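Cómo leer una tabla de delitos sin salir corriendo a cambiar la cerradura

Cada año ocurre lo mismo: se publica el informe, alguien recorta una columna y a la hora de comer su ciudad ya es «la tercera más peligrosa». A veces hasta es verdad. Con una hoja de cálculo y media hora se puede comprobar antes de reenviarlo al grupo de la familia.

Paso 1. Busque la tabla original
El titular no sirve y la infografía tampoco. Hace falta el documento con las notas al pie, esas que van en letra de hormiga y avisan de que dos distritos no enviaron datos.

Paso 2. Averigüe qué se está contando
Denuncias, casos abiertos, detenciones y condenas son cuatro cosas distintas, y he visto las cuatro en la misma frase. Apunte también si el informe mezcla el código penal con leyes especiales. Una campaña contra el juego ilegal puede inflar el total sin que haya un solo robo más.

Paso 3. Calcule la tasa
Divida los casos entre la población y multiplique por cien mil. Pongamos dos municipios, Giltau y Brutescombe. Giltau registra 1552 casos y Brutescombe 260, así que Giltau parece un infierno. Si Giltau tiene un millón de habitantes, su tasa es de 155,2. Si Brutescombe tiene cien mil, la suya es de 260. El infierno acaba de mudarse. 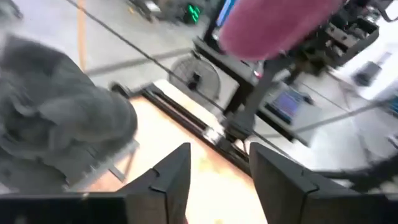
Paso 4. Mire las categorías por separado
El total junta homicidios con hurtos de bicicleta y los trata con admirable igualdad. Ordene la tabla por tipo de delito y anote cuáles suben. Desconfíe de las casillas llamadas «otros»: suelen ser grises, mullidas y de contorno impreciso, como el bulto afelpado de la foto, y ocupan más sitio del que les toca. Si «otros» pesa más que cualquier categoría con nombre, dígalo en su resumen.

Paso 5. Compare varios años
Un salto de 2 a 4 casos es un aumento del cien por cien, y también son dos casos. Con cifras pequeñas, dé siempre el número absoluto junto al porcentaje. Compruebe además si cambió la forma de registrar; una aplicación nueva para denunciar desde el móvil hace maravillas con la estadística.

Paso 6. Escriba una frase prudente
«Giltau registró más denuncias que Brutescombe, con una tasa menor» no le dará muchas visitas. Thenmozhi Venkataraman, que me corrigió la primera versión de esta guía, propone leerla en voz alta y quitar todo adjetivo que dé miedo — yo perdí tres en un párrafo.

Guarde la hoja con el enlace a la fuente y la fecha de descarga. Las tablas se revisan, a menudo en junio y sin avisar.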